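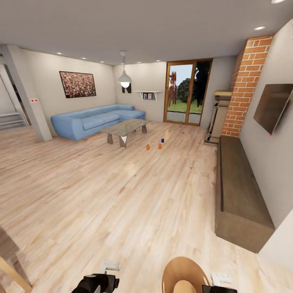
Rendered interior with light blue sectional sofa and glass-topped coffee table.

The Failed Measurement Belongs in the Archive

Thursday, October 23, 2008

The Garora Institute is now deciding which of its early physics notebooks will be scanned for public use and which will remain in storage. The draft selection rule favors notebooks that led to a published result. This essay argues that the rule is mistaken and should be withdrawn before scanning begins.

The collection holds 750 notebooks from the decades when the structure of the atom was still a matter of open dispute. Under the draft rule, 60 of them would be scanned. Those 60 are handsome volumes. Many contain fair copies, made after the work was finished, in which the readings march down the page toward a value that the author already knew. They record what was concluded and say very little of how anyone came to conclude it.

The working books tell a different story. In the Vamen series, which runs to 13 volumes, the same scattering measurement is attempted again and again over two winters. Counts are taken by eye in a darkened room, one flash at a time, and the totals refuse to agree. The observers suspect the source, then the foil, then the vacuum, then their own tired eyes. A whole volume is given over to a leaking seal. The series ends without a result, and so it produced no paper, and so the draft rule passes over it.

A student who reads only the fair copies will come away believing that the nucleus was found by clever people looking in the right place. A student who reads the Vamen books will learn how hard it was to tell a real effect from a dirty instrument, and how long careful people could be wrong for good reasons. The second lesson is the one that working scientists need. It is also the one that the public is seldom given, and some of the present impatience with science when it changes its mind can be traced to that gap.

There is a question of fairness as well. Published papers of the period usually carried one name or two. The counting was done by assistants, many of them paid by the hour, whose handwriting survives only in the working books. If those books stay in boxes, their part in the history stays there too. 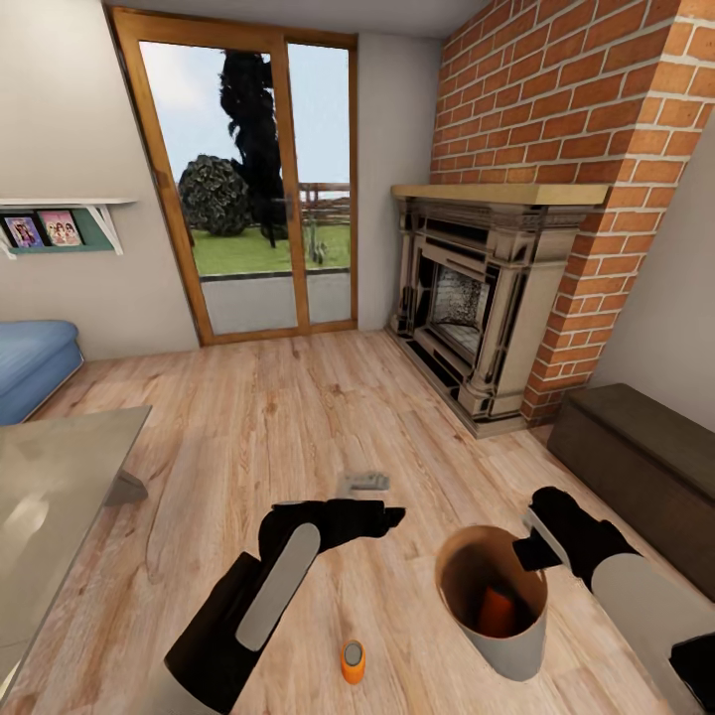
A correspondent who read an early version of this argument replied that an archive which keeps everything in view serves only the specialist, and that a school class will never get past the second page of a leaking seal. The general reader, in this view, wants the discovery and is entitled to it without the clutter.

The point has some force. Raw notebooks are difficult, and a scan without a guide is of little use to a beginner. The remedy, however, is to write the guide. The Kasska collection did this with its radioactivity papers, attaching a page of plain notes to each volume and marking the passages where a newcomer might start. The notes took time to prepare. They did not require that any volume be left out.

Cost is the more serious concern, and the Institute is right to raise it. Scanning all of the notebooks at once is beyond the present budget. A mixed selection is not. If 40 of the places now reserved for fair copies were given to working books, the total would be unchanged and the Vamen series could be included in full – with room left for the magnet trials at Mensah, which also ended in nothing.

The fair copies that lose their places would suffer little. Their contents were printed long ago and can be found in most university libraries. The working books exist once, on poor paper, and several are already fading along the outer margins. The draft rule remains open for comment until March, and the Institute should use that time to rewrite it.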